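Let People Grab the Wheel

15th March

I spent most of last August teaching a robot arm to put things away in a kitchen, and I have been boring my friends about it ever since. I drove it myself, with a hand controller, one try after another: 572 tries in all, and I'd happily sit down and do them again.

My argument is simple. If you want a robot to learn a household job, the person showing it should be someone who knows the job, and the showing should be done by hand. We had a scripted planner at Hikora that made lovely smooth paths. It never hesitated over a drawer handle. People do hesitate, and then they fix it, and those little fixes are gold! The 298 runs I kept for training are full of them, and I left in 14 that I'm a bit embarrassed by.

Yes, it's slow. A friend on the Metel team likes to remind me that a script could make 1,661 runs while I'm eating lunch. Fine. I've watched hers and they all make the same approach to the same cup. Mine wander, overshoot, come back in from the left (I'm left-handed, and I think it shows).

The other complaint is that driving from the wrist view is miserable in simulated rooms, where you lose track of which way you're facing. I'll grant that one. You get a wall, a corner, and your own two fingers, and you have to work out the rest. But you do learn it, faster than you'd think, and you start using whatever the room gives you as a landmark. 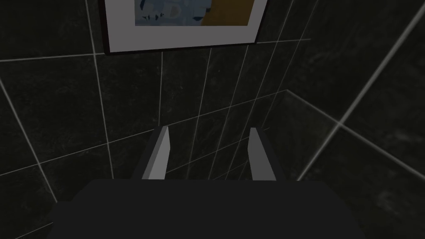

Wrist view in a simulated room: open fingers, dark tile, and the bottom of a framed picture to steer by.

After a week of that I stopped thinking about the controller at all. I'd love to see more cooks, cleaners and grandparents get that same week. Put the controller by the door, keep the setup short, and save the awkward runs along with the pretty ones.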